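EE 216 Signals Lab
Handout 5: Sampling and Aliasing
Instructor: Chunhua Du
Updated 12 Apr 2024

Read section 7 of the Estby notes before you come to lab. Bring your plots from Handout 4.

Background

A continuous signal is sampled by taking its value every T seconds. The sampling rate is fs = 1/T. If the signal contains a frequency above fs/2, that frequency shows up in the samples as a lower one. We call this aliasing. Once the samples are stored, you cannot tell the alias from a real tone at that frequency.

Part A

Open a new script and save it with your last name. Create a 5 Hz sine wave and sample it at 700 Hz. Plot it with plot, then sample the same wave at 7 Hz and plot that with stem on the same axes. Use hold on between the two. Label both axes, with units.

What frequency do the 7 Hz samples appear to have? Work it out by hand first, then check it against your plot.
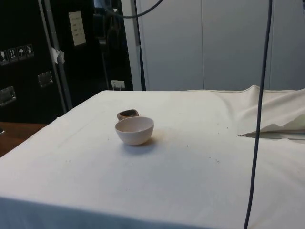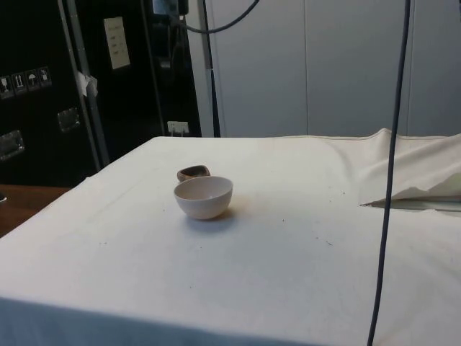
White bowl and small dish on a cloth-covered table, two views.

Part B

Repeat Part A with a low pass filter applied before the slow sampling step. Use a cutoff below fs/2. Remember that fs is now 7 Hz, so the cutoff has to be under 3.5 Hz. Describe what is left of the 5 Hz wave.

Common mistakes

Filtering after sampling. The alias is already in the data by then.
Leaving out the period in .* when multiplying two vectors.
Making the time vector too short. Use at least 2 seconds.

Turn in the script and both plots as one PDF. Part C (reconstruction) moves to next week.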